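One Burner, One Kettle: A Study of Counter Space in the Vedel House Kitchen

Term project report, Household Design

1. Why a counter

Our project group was given a choice of three topics. Hallway lighting and recycling both went to faster groups, so we studied a kitchen counter. The kitchen is on the ground floor of Vedel House, one of the smaller residences at Hakdale, and it was redone in June with marble-patterned walls and a white counter that make it look far more expensive than the food prepared there.

The question we set was simple: does the counter work for one person making one meal? We kept a log, drew a floor plan (twice, the first one having been used as a coaster), and asked residents to fill out a short form.

2. The cooking spot

The kitchen has no built-in stove. Cooking happens on a single-burner induction cooktop that sits on top of the counter and can be turned or shoved wherever the cook likes. Residents like this freedom and use it constantly, so our floor plan was out of date by dinnertime.
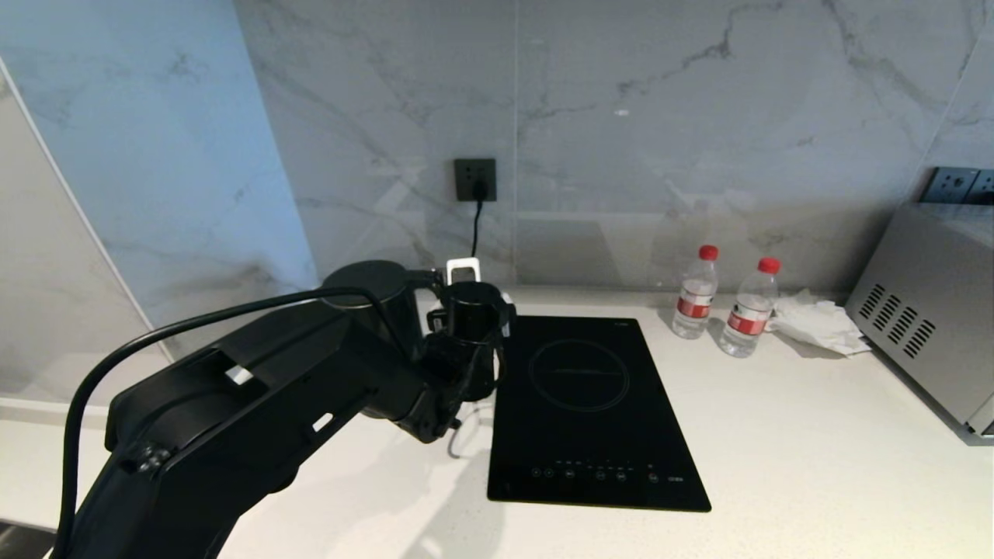
The touch controls run along the front of the glass, and that caused more complaints on the form than anything else. A sleeve or a drip of soup will land on them sooner or later. One resident wrote that the cooktop "has opinions." We recommended leaving a hand's width of bare counter in front of the panel, which costs nothing and was ignored by everyone in our own group within a day.

3. What collects there

We expected pots and cutting boards to be the main problem. The log said otherwise. Pots get put away because they are large and embarrassing. Small things stay out, and once one small thing is out it seems to send for its friends.
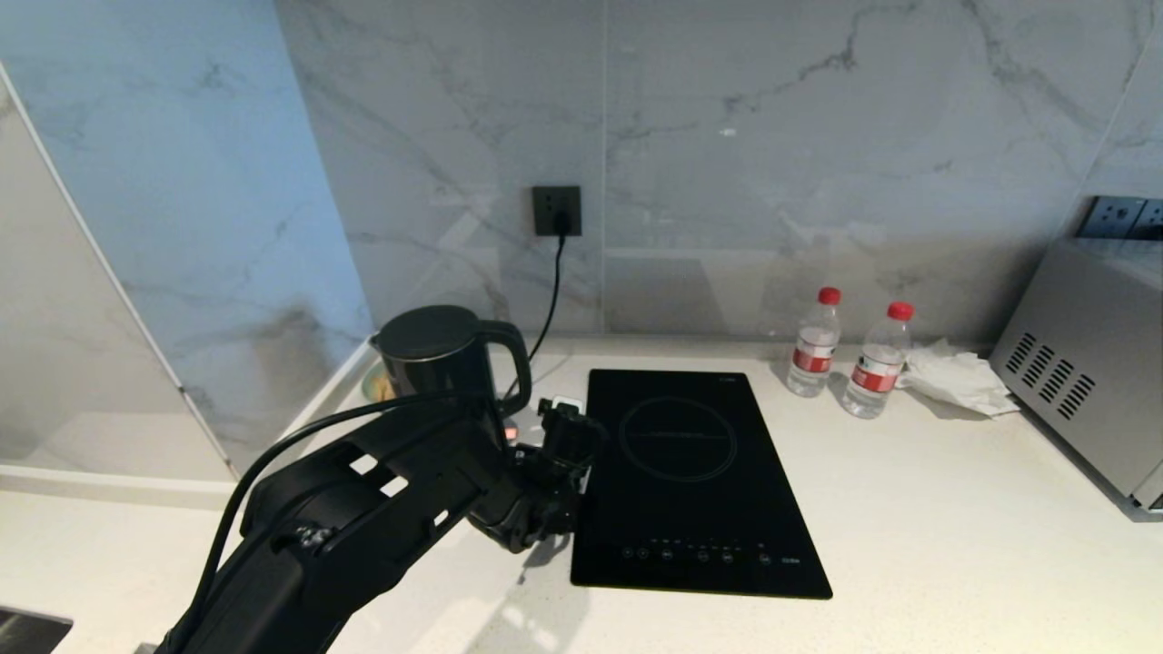 Drinks were the worst offenders in our log. People set them down while they wait for something to heat, and then the something is ready and the drink is forgotten. The stretch to the right of the cooktop gets the most of this traffic, and two plastic water bottles with red caps, plus a crumpled tissue or paper towel, are a fair sample of it. Each item takes up almost nothing. Together they use the only spot where a right-handed cook would want to put a plate.

We tested a tray, bought under the Wubshet small purchases fund for less than the 300 allowed. It held the small things very well. It also took up more counter than they had.

4. The kettle

The kettle has two parts, and our first floor plan treated it as one. This was a mistake. The base has to stay within reach of the wall socket, but the kettle itself travels, and people put it down wherever they finished pouring. In practice it needs two parking spaces. Add a plate of toy food in the corner and the back of the counter fills up without anyone having cooked a thing.
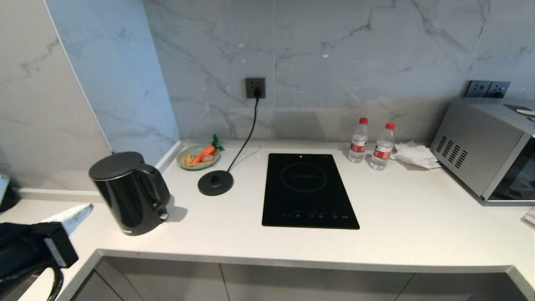 Figure 3. Kettle off its base, with the plate of toy food near the back corner.

5. Recommendations

Keep the base in the back corner and return the kettle to it after pouring. Leave the right side of the cooktop clear for a plate. Drop the tray. We also priced a narrow wall shelf from Clollel, but drilling into the tile needs permission, and our request is still pending.

The revised floor plan is in the appendix. Please do not put a mug on it.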